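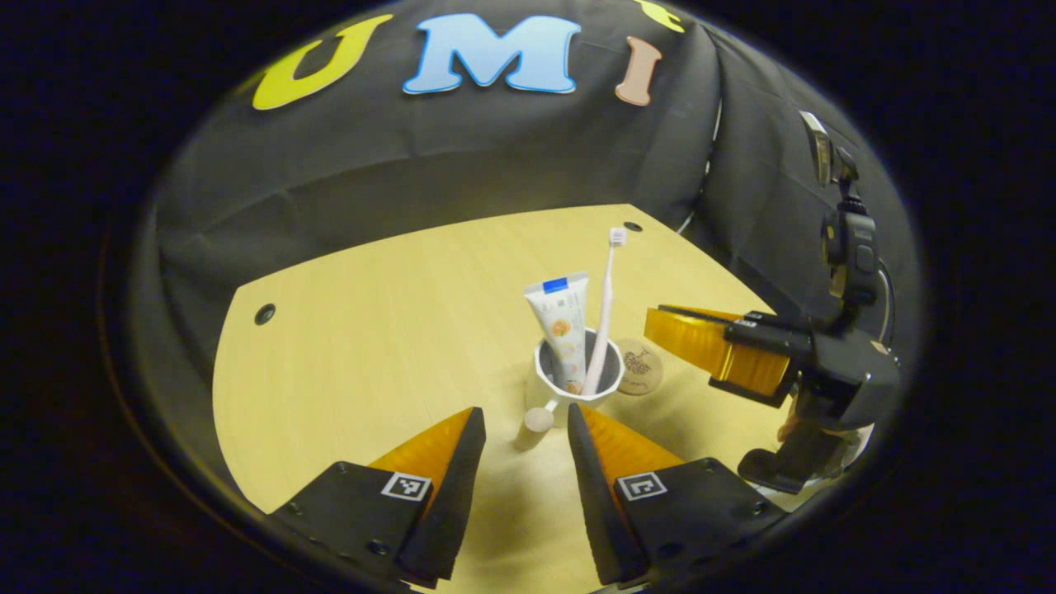 Cup, brush and paste sets to go out to Skunidcombe households in April

March 11, 2023

Skunidcombe will give out 4000 toothbrush sets in April, the largest single handout the town's dental health program has made. Each set has a cup, a toothbrush, a tube of toothpaste and a round coaster for the cup to stand on.

The sets are being put together by Cetard, the housewares company on Aoun Street, under a contract approved last month. They will be free to any household in town with a child aged 3 to 15. Other residents can buy one for $16 at the Cetard counter once the handout is over.

The idea behind it is a plain one: keep the brush and the paste together, upright, in a spot where a child sees them. On a pale wood-grain tabletop in front of a dark cloth, the arrangement takes up very little room. The brush and the toothpaste stand together in a white cup, with the crimped end of the tube pointing up and the bristles of the brush higher still. A tan coaster with a dark drawing on it lies flat to the right.

Randa Zein, who runs the dental health program, said the cup came out of home visits made over the past year.

"We were giving people a brush and a tube in a plastic bag," Zein said. "We'd go back a month later and the bag would be in a drawer with the brush still in it. The families who had a cup out by the sink were using what was in the cup."

The bags will be dropped this year. The money that went into them, along with what used to be spent on a printed brushing chart, has been moved over to pay for the cups.

Zein said the coaster was added after parents complained about rings on wooden shelves and window ledges. Many of the older apartments in the Wullavness part of town have no counter beside the bathroom sink, and people keep their toothbrushes wherever there is a flat surface.

"A lot of them are on the windowsill," she said. "One family had theirs on top of the radiator cover. Fine by me, as long as it's out where the kids can reach it."

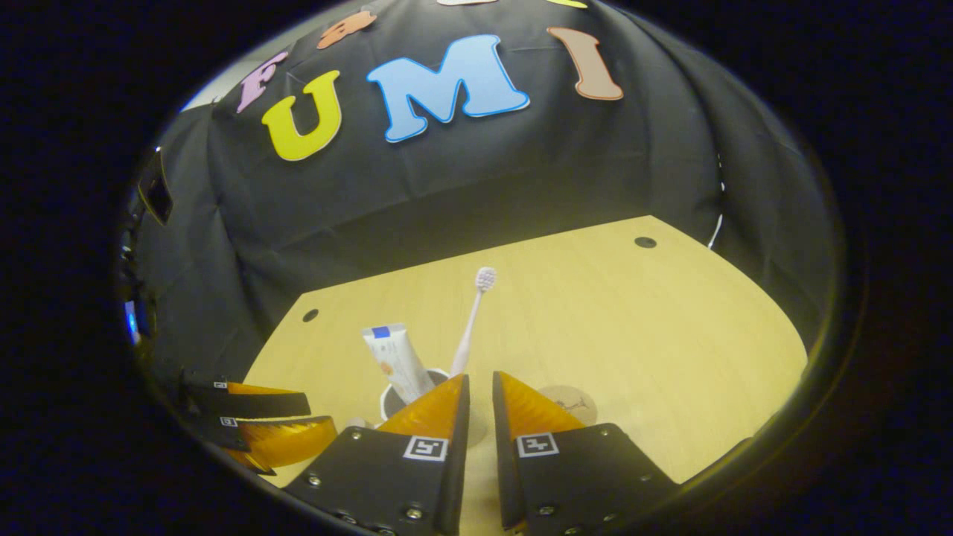

The way things are placed in the cup matters a little, according to the one-page sheet that will come with each set. The brush should go in with the bristles up so that air can get to them. Toothpaste can go in either way, but the program suggests standing the tube with the cap down so the paste settles toward the opening. Children who have trouble getting the last of it out may find that easier. Two brushes can share a cup if the heads don't touch.

The sheet also covers care of the cup. It should be rinsed once a week and left upside down to drain, and the coaster should be wiped when it gets toothpaste on it. A brush should be replaced every 3 months, or sooner if the bristles have started to spread.

Replacement brushes will be available without charge at the Wullavness branch library through the end of the year. Families do not need to bring in the old one. Toothpaste refills are not part of the program.

Some residents have asked whether the handout should include more than one brush per home. At the February meeting where the contract was approved, several parents said a single set would not go far in a family with three or four children. Zein said the rule has since been changed. Each child in the age range will get a brush, and each household will get one cup and one coaster, with a second cup on request for homes with more than one bathroom.

That change means the number of brushes will be higher than the number of cups. Cetard has agreed to supply the extra brushes at the same price per piece as in the original order.

The handout will be run from three places: the Wullavness library, the front hall of the Skunidcombe recreation center, and the Cetard building itself. Parents should bring something that shows a Skunidcombe address. A child does not have to be present, and no appointment or dental record is needed. Neighbors may pick up for one another with a signed note.

Schools will not be handing out sets this time. In earlier years the brushes went home in backpacks, and teachers reported finding a good number of them in desks and lost-and-found boxes well into the summer. School nurses will instead send home a slip with the pickup places and hours.

People who are unable to leave home can ask for delivery by calling the program office before the end of the month. There are 16 delivery routes planned, most of them in the hill streets north of Aoun Street, where the bus does not run on weekends.

Zein said she would like to see the sets reach grandparents' homes too — many children in town spend two or three nights a week with relatives and brush there with whatever is on hand, or not at all. Households where a child stays regularly will count as that child's second home, and can pick up a full set on the same terms.

"If you've got a kid sleeping over every week, come and get one," she said. "Put it where they'll see it."

Anyone with sets left unopened after April is asked to return them to the library, where they will be passed along to families who move to town later in the year. Pickup hours for all three places will be posted on the library door and at the recreation center desk before the handout begins.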